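The Fold

Rilovent paid by the fold. Cường Phan had signed up in Windport for 3000 of them, which had sounded like a number a person could see the end of.

The rules came on one sheet. Hold a gripper in each hand. Fold the quilt. Unfold the quilt. Do not touch it with your fingers, your knees or, since Tín Mạc's second day, your chin. The model, whose name was Mạch, would watch everything and learn to make a bed.

"It wants variety," said Thắng Võ, who spoke for Mạch the way some people speak for their cats. "Your last 10 all started from the same corner."

"That's how I fold."

"Could you fold like somebody else?"

So Cường folded like his aunt, who snapped cloth at the air as if it owed her rent. He folded like his brother, which took 7 minutes and left a lump. Thắng loved the lump. He said the lump was rich.

By the afternoon they had been through the plain sheets and the baby blankets and were down to the wedding bedding. Sơn Tôn had lent his own. His wife had been told it was for science – a word he had chosen with care.
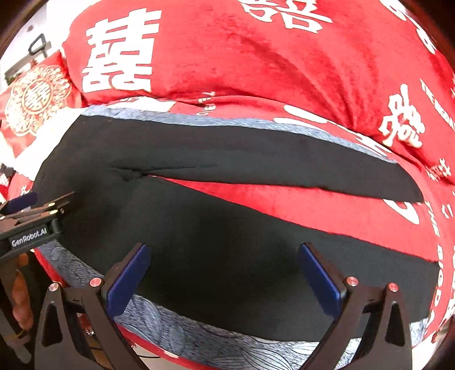
Double happiness, partly turned over.

Cường looked down at the black side, then at the red, and brought the grippers in.

"Slower," said Thắng. "Like you're not sure."

"I'm not sure."

"Good. Keep that."

He kept it. He went home at six and stood for a while beside his own bed, which had not been made since Monday, opening and closing his empty hands.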